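Fenovton Paddle Center
22 March 2025

1/ The Fenovton Paddle Center is changing its board storage and rental rules for the coming season. The main points are set out in this thread. Members who rent a rack space should read posts 3 and 4 with care.

2/ The rental fleet now includes the Tasent touring board in two lengths. It is a displacement hull with a narrow nose, meant for flat water and longer distances. First-time renters will still be given the wider Yook all-round board.

3/ Rack spaces: there are 56 spaces in the boathouse, of which 36 are held by returning members. The rest will be offered in April in the order that requests were received. A space holds one board up to 14 feet long. Longer boards must be stored at the Nurlow landing.

4/ Boards must be stored with the fin removed and the leash coiled. Inflatable boards should be let down to a soft pressure before they are racked. Please write your member number on the tail in waterproof marker. Stickers come off and will not be accepted.

5/ Office

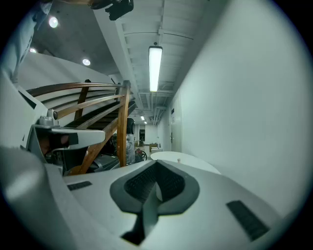
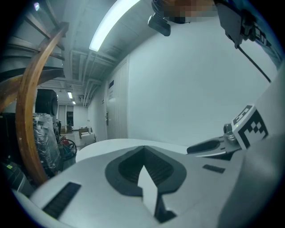

Gray housing with black slotted grilles, two views.

6/ Paddles are rented separately from boards. Adjustable paddles are set by staff at the counter. Renters who prefer a fixed length may bring their own, and no charge applies.

7/ A life jacket must be worn on all rental boards, including by adults. A leash is required on the lake. On the river stretch below Nurlow, only quick-release waist leashes are allowed, and ankle leashes must be left at the counter.

8/ Rentals will not go out when the wind at the dock is over 14 knots. Bookings stopped for wind are moved to another date at no cost. Refunds are given on request and take up to 10 business days.

9/ Damage: please report dings and cracks when the board is returned. Small repairs to the rail or nose are covered by the rental fee. Lost fins are charged at cost.

10/ Rack requests may be sent through the member page or handed in at the front desk. Requests made by reply to this thread cannot be recorded.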